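Progress report: gripper and camera comparison for towel folding
Prepared by Ulla Wallin for the Moen program office
2022-11-04

Summary

Work on the second stage is on schedule in two of its three parts. The head camera comparison is finished and we have a recommendation. The human reference recordings are finished. The gripper comparison is behind, for reasons given further down, and we are asking to move its end date into December. No extra money is needed.

Human reference recordings

The plan called for a set of folding recordings done by hand, seen from the same height and angle as the camera on the arm's head mount. We now have 258 usable recordings. Each one covers a single cloth from the moment it is picked up until it is put down folded. The cloths are ordinary household ones, terry and microfiber, bought in mixed sizes and colors so that the vision side can't lean on one shade or one texture.

The recordings are used in two ways. They give us the grasp points people choose, which we compare with the ones the planner picks. They also give us a baseline for how much of the cloth is hidden by the hands at each step, and that turned out to be the more useful of the two for choosing a camera.

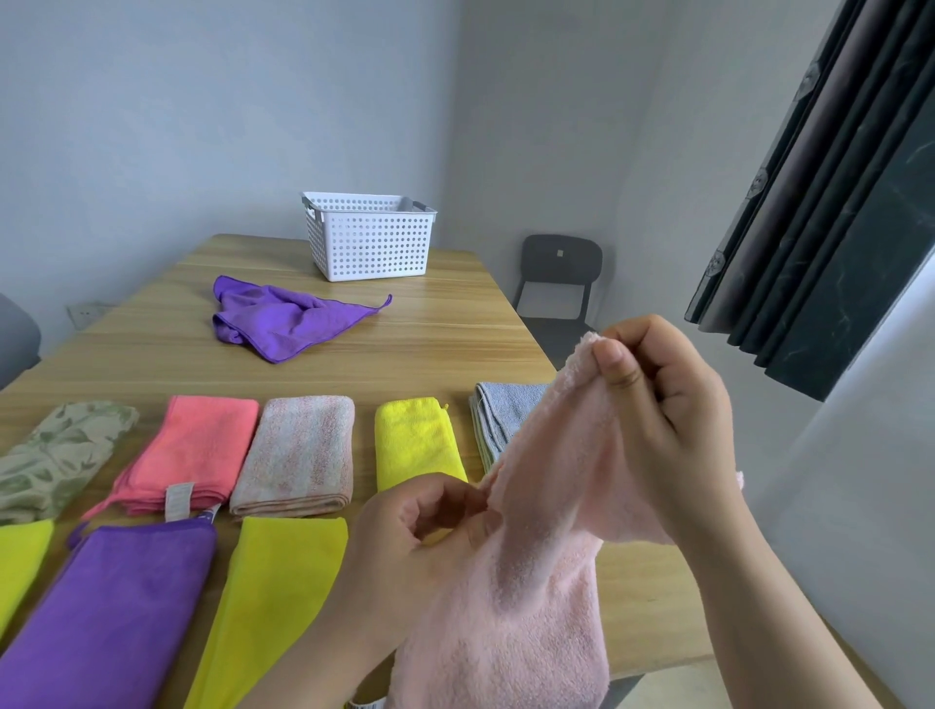 Pink terry towel held up by the fabric, with folded towels in a row along the near part of the table.

Lifting is where the planner and the people differ most. People tend to gather fabric between thumb and fingers and let the rest hang, then look for an edge. The planner still wants a clean corner before it closes the gripper. On thick terry it often can't find one, and it spends its time moving the cloth around on the table. We have started a version that accepts any edge and sorts out the corner afterward. It is too early to report numbers on it.

Cameras

We compared the Sunley head camera with the older Porness unit, both on the same mount and running the same software. The test set was 1,407 stills pulled from the recordings, with cloth edges marked by hand. The Sunley was better on layered edges, mainly where a light cloth lies on the light wood of the table. The Porness was a little better in strong window light. With the curtain drawn the difference went away.

We recommend the Sunley for the rest of the project. Its cable is stiffer than we would like and has to be tied down at the neck joint, or it pulls the view to one side over a long session. The Porness will stay on the shelf as a spare.

Grippers

There are 2 grippers in the comparison: the Ploltus soft-finger model and our own flat-jaw design. The Ploltus handles terry well. Its fingers give enough to take hold of a thick fold without pushing it away. On thin microfiber it picks up more than one layer too often. The flat jaw has the opposite problem. It separates thin cloth nicely and slips on anything plush.

Each gripper is due 60 trials per cloth type. The flat jaw has done all of its trials. The Ploltus has done the terry set only, because one finger split at the base and the replacement set arrived in the wrong size. The right parts are now on order.
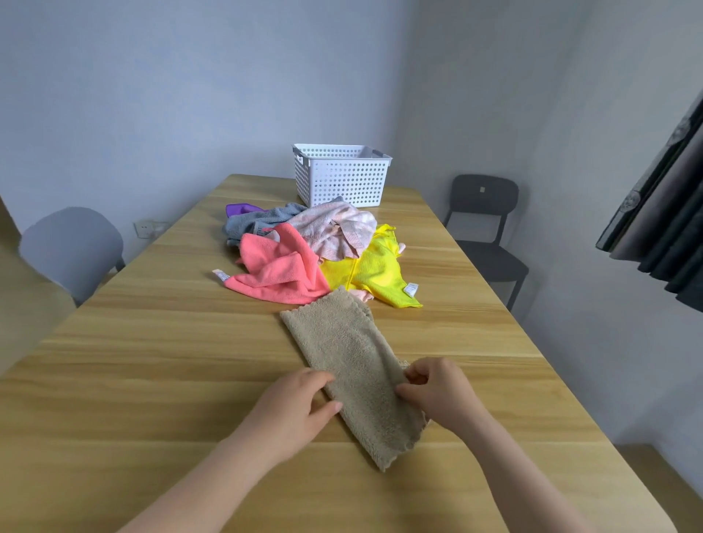 The other point to settle before the trials resume is smoothing. People press a folded cloth flat with an open hand, often while the other hand keeps hold of the fold. Neither gripper has a surface that does this properly. The flat jaw can be closed and dragged along the top, but it catches in looped fabric. We are trying a plain pad fixed to the outside of the jaw, which would let one arm press while the other holds. If it works on the flat jaw, we will make the same part for the Ploltus, so that the two are still being compared on equal terms.

Changes to the plan

We would like to drop the fitted-sheet task from this stage. It needs a larger table and a longer reach than we have, and the results would say more about the arm than about the gripper.

Next steps

Finish the Ploltus trials on microfiber once the fingers arrive. Fit and test the pad. Run the edge-first planner on both grippers with the Sunley camera. Send the marked stills and the trial logs to Moen together with the final gripper report in December.

Please let me know whether the new end date and the change to the task list are acceptable. The bench time has to be booked before the parts come in.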